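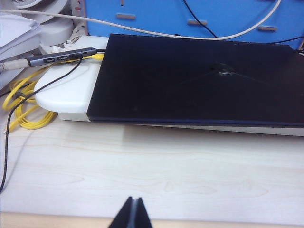 Progress report to the Skumitz Fund

Project: Finton Film Reviews archive and new reviewers scheme
Period covered: to the end of February
Prepared by: Duván Montoya

1. Archive

The old Finton site held 2882 film reviews, most of them written before the magazine stopped printing. All of them have now been copied across to the new database. The text came over cleanly apart from the apostrophes, which turned into question marks in the older pages. Damián Maldonado wrote a script to put them right and it has dealt with most cases. The rest need a person to read them, as the script can't tell a lost apostrophe from a real question.

Ratings were harder. Finton marked films out of 5 for the first few years and then moved to separate marks for acting, script, music and camera work. We have kept each review's marks as they were first printed and have not tried to convert one to the other. Reviews with no marks at all now show a blank instead of a nought, which had been dragging down the site's averages.

2. Checking

Roughly 1000 reviews have been read through against the printed copies held at Denuvholm library. The usual faults are wrong release years, cast names spelt two ways in one review, and films listed under both their original and English titles. Double entries have been joined and the second title kept as a search term.
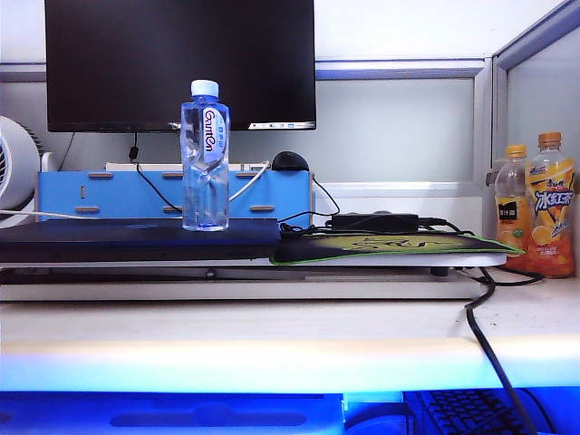 The library can only let us have the bound copies on a Friday, so this part of the work is slower than the plan allowed for. We have asked for a second day and are waiting to hear.

3. New reviewers

The first group of new reviewers has started filing. Each of them sees a film at the Peeters cinema, sends in a draft and gets written notes back before a second draft. The drafts tend to spend too long on the plot - we now ask that the story takes up no more than a third of the piece. Two reviewers dropped out in the first month and their places have been filled from the waiting list.

4. Spending

Spending is within budget. The scanning line is under, and we would like to move what is left there into reviewers' fees. Damián has sent the figures separately.

5. Next period

Finish the apostrophes. Carry on checking at Denuvholm. Open the archive search to the public, without the reader comments for now, as the old comments have not been read and we have not agreed who will do it.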